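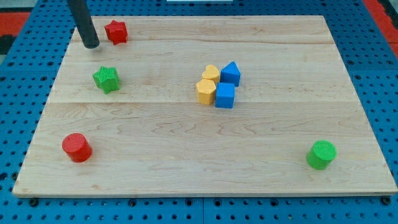 Shape Blocks: the playroom set, gallery page

Posted Jun 13, 2022 by Sachiko Higuchi

Quick one, because people keep asking for the block page and I keep saying next week. Background for anyone new: the toy library at Fudthorpe gets its shape blocks mixed up all the time, so in March we started sorting them into small sets that can go home in one bag. Natsumi Kudo did most of the sorting. I did the labels (badly, see the sign-out shelf).

Captions are short. Will tidy up the wording when I get a minute.

Stars
Red and green. Points are rounded off, so no sharp corners in little palms. The green has a fine crosshatch on top, nice to run a fingernail over. Toddlers go for the stars first, every time. Then the arguing.

Heart
Yellow. Keeps getting borrowed for pretend cookies. Please send it back with the others!!

Pentagon
Yellow too, with a textured top. Hardest name for the under fives, my niece says "penny gone" and we've all started saying it. Good one for tracing, five straight sides, not too fiddly.

Triangle
Blue. A roof, mostly. Or a slice of cheese, or a shark, depends who you ask.

Cube
Blue, plain, and the one everybody stacks on. If you only have one block to start a game with, use this.

The board
Pale wood, maple-looking, lovely grain. Big enough to spread everything out and still have room for elbows. Wipe with a damp cloth only, no spray please, the last board went cloudy and we had to replace it. Goes flat against the wall behind the Odeck shelves, NOT on top of them.

The table
Blue pegboard top, holes all over. Great for pegs, terrible for crayons. Put the board down before drawing or the paper ends up full of dents.

Games that worked
Same color, differnt shape: put the yellow heart next to the yellow pentagon and ask what matches. Then do it with the blue ones.
Same shape, different color: the two stars. Easy win for the small ones.
Feel and guess: block in a sock, no peeking. Stars are too easy, do the cube and the pentagon.
Little town: push four together in a square, leave the rest spread out, those are the farms. Natsumi's idea, kept a group of 6 busy for 20 minutes which is a record in that room.

Borrowing
Sets go out for 17 days. Bag number is on the tag, this one is bag 153. Check the bag before you leave and again before you bring it back, under the couch is where they usualy are. If a block is lost just tell us, no fee, we have a box of odd ones from the Kergate nursery when it closed and can often match it.

Still to come: the Patrício threading beads, and the big animal puzzle once I find the giraffe. Comments are open, corrections welcome, spelling corrections less so.

S.H.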